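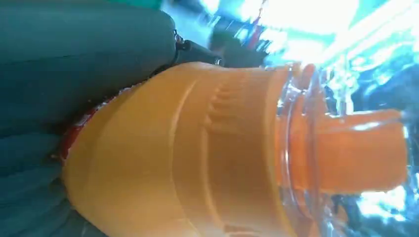 Vue poignet. Épaule, col et bouchon ; le reste de la bouteille est derrière le doigt.

esari-bouteilles-portes-ouvertes
Fiche du jeu de données, version 1.1

En bref
Manipulation de bouteilles en plastique orange par deux bras, enregistrée pendant la journée portes ouvertes de l'atelier Esari, salle Kneževič, le 2 décembre 2019. 311 épisodes, dont une bonne part réussis. Le public était admis, ce qui se voit dans les images et s'entend dans les fichiers audio, que nous ne distribuons pas.

La démonstration devait s'appeler « Rangement autonome ». Comme le rangement était partiel et l'autonomie surveillée par une personne tenant l'arrêt d'urgence, l'affiche a été réimprimée la veille avec « Deux bras, des bouteilles ». Le nom du dépôt s'en inspire.

Contenu de l'archive
episodes/ : un dossier par épisode, numérotés de 000 à 310
calib/ : calibration des caméras, faite le matin, refaite à midi après un coup de coude
annotations/ : étiquettes manuelles, en français, avec les fautes d'origine
outils/ : lecteur, conversion, et un script de nettoyage que nous déconseillons
LISEZMOI.txt : le présent fichier

Chaque épisode contient les flux des caméras de poignet, le flux de la caméra de tête, les positions articulaires et l'ouverture de la pince. Les efforts articulaires sont fournis aussi. Pour la main, ils sont à prendre comme une opinion.

Installation de la démonstration
Bras gauche : pince noire à mors parallèles.
Bras droit : main humanoïde articulée, gris foncé.
Plan de travail : plateau vert, choisi pour le contraste avec les bouteilles. Il contraste également avec tout le reste, et plusieurs visiteurs nous en ont parlé avant de nous parler des robots.
Éclairage : la lumière du jour par les fenêtres, plus les luminaires du plafond. Aucun projecteur. Traditach nous en avait prêté deux, sans les pieds.

Tâche
L'opérateur annonce la bouteille à saisir, le robot la prend, la soulève, la présente à l'autre bras ou la repose. Sur le papier, il y a 16 variantes de la consigne, listées dans annotations/consignes.txt. Dans la pratique, les numéros 3 et 11 sont la même phrase avec une virgule de différence. Nous avons conservé les deux pour ne pas décaler les index.

Les bouteilles sont couchées. Debout, elles tombaient dès que le plateau vibrait, et le public applaudissait la chute plus volontiers que la prise.

Les caméras de poignet
Aucune rotation n'est appliquée aux fichiers. Selon la pose du bras, le sol peut se trouver à la verticale au milieu de l'image et les fenêtres à droite ; le champ « orientation » des métadonnées vaut alors toujours 0, valeur par défaut que personne n'a pensé à remplir. Si votre modèle suppose que le bas est en bas, il faudra lui parler.

Le bras lui-même occupe souvent la moitié du champ. On apprend beaucoup de choses sur la forme du poignet et un peu moins sur la tâche. Les segments où l'on voit surtout la salle, le rayonnage bleu et les gens qui se tiennent au-delà du plateau portent l'étiquette « hors_tache ». Ils restent utiles pour tester un détecteur de contexte, ou pour vérifier que votre politique ne tente pas de saisir un visiteur.

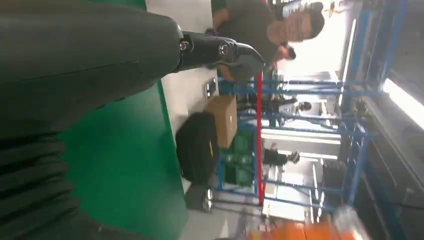 La caméra de tête
C'est le flux à regarder en premier. Les deux bras y entrent par le bas, le plateau est à peu près entier, et l'on comprend qui tient quoi, sauf quand la main et la pince travaillent l'une contre l'autre. Une bouteille placée dessous peut alors se réduire à un bout d'étiquette. Les annotateurs avaient pour instruction de la marquer quand même. Les boîtes correspondantes sont étroites et de mauvaise humeur.

Le champ déborde largement du plateau. Vous trouverez donc les tables blanches avec ce que nous y avions posé : tablette sur son support, télécommande de drone, téléphone, étui noir, carton. Rien de tout cela n'est annoté. Les emballages jaunes sur la gauche ne le sont pas davantage, mais ils touchent au bord du plateau et ont servi de cible involontaire à deux détecteurs de couleur. Un seuil réglé sur l'orange doit être franchement réglé sur l'orange.
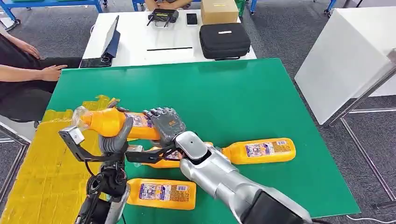 Limites connues
1. Reflets. Le col transparent renvoie la lumière en traits blancs. Le script de profondeur y voit des trous et il a ses raisons.
2. Flou. Au contact, le doigt est trop près de l'objectif du poignet pour être net. Ne comptez pas sur sa texture.
3. Synchronisation. Décalage de 7 images entre la tête et le poignet gauche sur la dernière heure. Corrigé dans la version 1.1, puis corrigé une seconde fois par erreur, puis remis comme il fallait. Téléchargez l'archive du jour.
4. Diversité. Des bouteilles orange. Si vous cherchez autre chose, le jeu Brimosgate contient des tasses.
5. Échecs. Ils sont conservés et étiquetés « echec », sauf ceux du matin, étiquetés « presque » par un annotateur indulgent. Traitez les deux de la même façon.

Personnes filmées
Les visiteurs signaient à l'entrée une autorisation d'enregistrement. La feuille a reçu plus de 200 signatures, dont plusieurs illisibles que nous comptons comme des oui. Les visages sont floutés dans l'archive publique. Pour un retrait, écrivez à l'adresse de l'atelier en indiquant l'heure de passage ; un épisode entier est supprimé si nécessaire, et son numéro reste vide.

Usage
Recherche et enseignement. Pas de réidentification des visiteurs. Si vous publiez une vidéo accélérée, merci d'écrire qu'elle est accélérée. Nous avons passé une journée entière à répondre que non, ça ne va pas plus vite.

Journal des versions
1.0 : première mise en ligne, sans les fichiers de calibration.
1.1 : février. Ajout des fichiers de calibration, synchronisation (voir plus haut), accents rétablis dans consignes.txt.

À faire
Remplir le champ « orientation ».
Fusionner les consignes 3 et 11, ou trouver quelqu'un qui sache les distinguer à l'oral.
Rendre les projecteurs à Traditach.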